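Changes to the interlibrary loan and returns process, from September

The Plesetwood and Flasby branches will move to a single returns ledger in September. Until now each branch has kept its own record of items in transit, and the two were reconciled by hand at the end of the month. The delay produced a steady number of notices sent to borrowers for books that were already back on a shelf at the other branch. Last year there were 136 such notices, most of them for items that had been in a transit crate when the overdue run was processed.

Under the new arrangement an item is discharged from the borrower's account when it is scanned at either desk. Its status then changes to "in transit" and stays that way until the home branch scans it in. The borrower's part ends at the first scan. If an item goes astray between the two buildings, it is the library's loss and will not appear on anyone's account.

Crates leave Flasby at 7.30 am and Plesetwood at 2 pm. Anything dropped in the after-hours chute is treated as returned at closing time on the previous open day, as it is now. The chute at Plesetwood has been relined and the spring tension reduced, which should put an end to the bent corners on larger picture books. Please continue to hand atlases, boxed sets and anything with loose parts across the desk.

Labels

The older labels, printed before the catalogue was moved to Ferkance, carry a six-digit number that the new scanners read correctly only when the label is flat. On a curved spine the last digit is sometimes dropped. We have 636 items still carrying these labels, nearly all in local history and the large print collection. They are being relabelled on the lower left of the back cover as they come through the desk, and the old spine label is left in place so that the shelf order is not disturbed.

If your receipt shows a title you don't recognise, bring it back with the book and staff will correct the entry. There is no need to do this for a truncated title. Ferkance prints the first 30 or so characters and drops the rest, and the record behind it is complete.

Book repair

Consuelo Yupanqui has taken over the repair bench from the former bindery contract. The contract had a minimum lot of 300 volumes, so books waited in the back room until there were enough to send. Repairs are now done in-house as they come up, with the exception of full rebinds, which still go out.

The bench handles three grades of work. Grade A is tipping in a loose page, for which we use PVA thinned slightly with methyl cellulose, applied in a strip no wider than 3 mm. Grade B is a split hinge, repaired by running adhesive down the hollow on a knitting needle and pressing overnight with a needle laid in each joint. Grade C is a detached spine, which needs a new hollow and a strip of buckram, and takes the book out of circulation for a week. Since the bench opened it has completed 134 repairs, the bulk of them Grade B.

Borrowers are asked not to repair library books at home. Clear household tape is the main problem. The carrier shrinks and yellows, the adhesive migrates into the paper, and removing it generally takes the printed surface with it. A book returned with a loose page and the page tucked inside is a ten-minute job — the same book returned with tape is usually a withdrawal. Rubber bands also cause damage, particularly to dust jackets. A strip of plain paper around the boards is enough to keep things together on the way in.

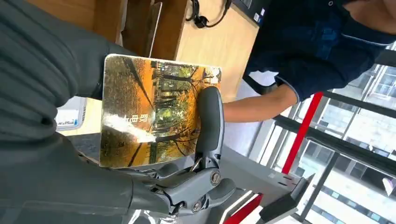
Will I be charged if a hinge splits while I have the book on loan?

Ordinary wear is not charged, and a split hinge on a book that has been borrowed more than a few times is counted as ordinary wear. Charges apply to water damage, missing pages, writing in ink and chewing by pets. Tell the desk when you return it so that it goes to the bench and not back to the shelf.

Holds and the Lebrun room

The holds shelf at Flasby moves to the Lebrun room, to the left of the main entrance, when the ledger changes over. Holds will be filed by the last four digits of the card number and then by date of arrival. Surnames will no longer be printed on the slips. Items are kept for eight open days, after which they pass to the next person in the queue or return to the home branch in the next crate.

The study tables in the Lebrun room stay where they are. The photocopier goes upstairs, beside the microfilm reader, and will take coins and library cards but no longer notes.

Both desks will close at noon on the day of the changeover while the remaining transit records are checked against the crates. The chutes will stay open, and no fines will accrue on that day.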